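Drernamano Discography Data, README

Release and lineup records for the metal band Drernamano, from the first demo tape to the current album. Compiled by Hedvig Wallin and Aleksi Hakala. Last revised 10 December 2019.

Contents
releases.csv: 52 rows, one per pressing
lineup.csv: member, instrument, year in, year out
tracks.csv: title, length in seconds, writing credit

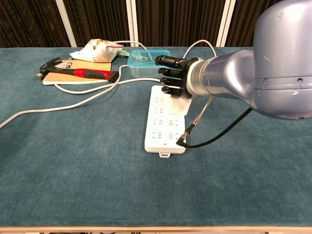
Black hand over the end of a white power strip, teal cloth.

Track lengths were taken from the discs. Sleeve timings differ on 3 releases and are kept in the column sleeve_len. Reissues on the Nistomeo label have their own rows, even where the audio is the same.
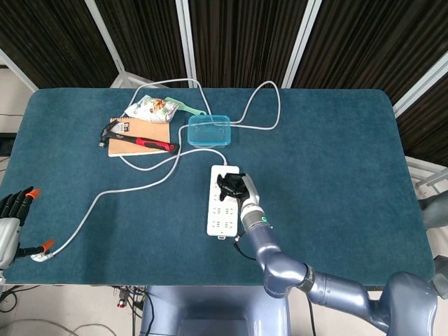

Live recordings are left out, apart from the Kimville tape, which was sold as an official release. Drummer credits on the second album are disputed; both names are listed and flagged with a q.

Known gaps
Catalog number missing for 8 cassettes.
No writing credits before the first full album.

Send corrections to Hedvig Wallin with a scan of the sleeve.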